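The arm at the end of the packing line
Jul 13, 2018

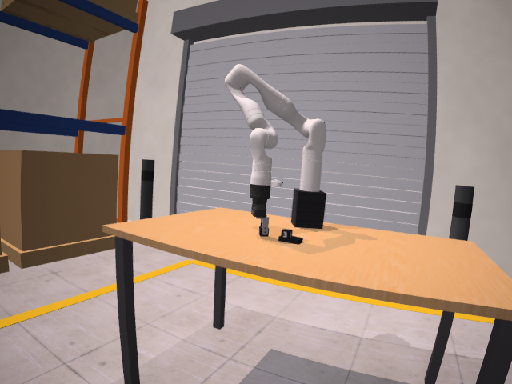 The arm over its table in a computer-rendered model, with a part marked 3 lying near the gripper.

The shift lead at Bundlow's returns warehouse has been there long enough to remember when every part that came back was picked up, turned over and sorted by hand. "Your wrists knew what day it was," she says, laughing. "You'd go home and couldn't open a jar!"

Since May, a robot arm has done the first sort on small parts. The crew calls the whole setup Grustus, after the name on the project folder, and they talk about it the way people talk about a new coworker who is very good at one thing. Before anything was bolted down, the team worked it all out in simulation, and she was asked to sit in. She was thrilled.

"I'd never seen our kind of work on a screen like that," she says. "Table, arm, shelving, the yellow line on the floor – and I could say, hang on, a person has to walk through there with a cart. And they moved it! It was that easy."

She went through 30 layouts with the engineers from Yensuk, some of them for only a minute or two. Her crew of 24 got to comment as well, and the height of the table came from them.

So what do people do now? More checking, mostly. The arm picks a part and sets it down in the right lane, and someone looks it over for damage and decides where it goes next. Two of the packers have learned to teach the arm new parts, which she thinks is the best thing to come out of all this. "They were nervous about it in the spring. Now they argue over whose turn it is."

It hasn't all been smooth. Shiny bags still confuse it, and she misses some of the talk that went on around the old sorting bench. "You stood shoulder to shoulder there. We've had to find other times for that, so we moved the morning break and made it longer."

In its best week the arm handled 3,173 parts. The sister site at Stekside gets its own in the fall, and she has already offered to go over and help with the layout. "I've got opinions about where the cart goes," she says.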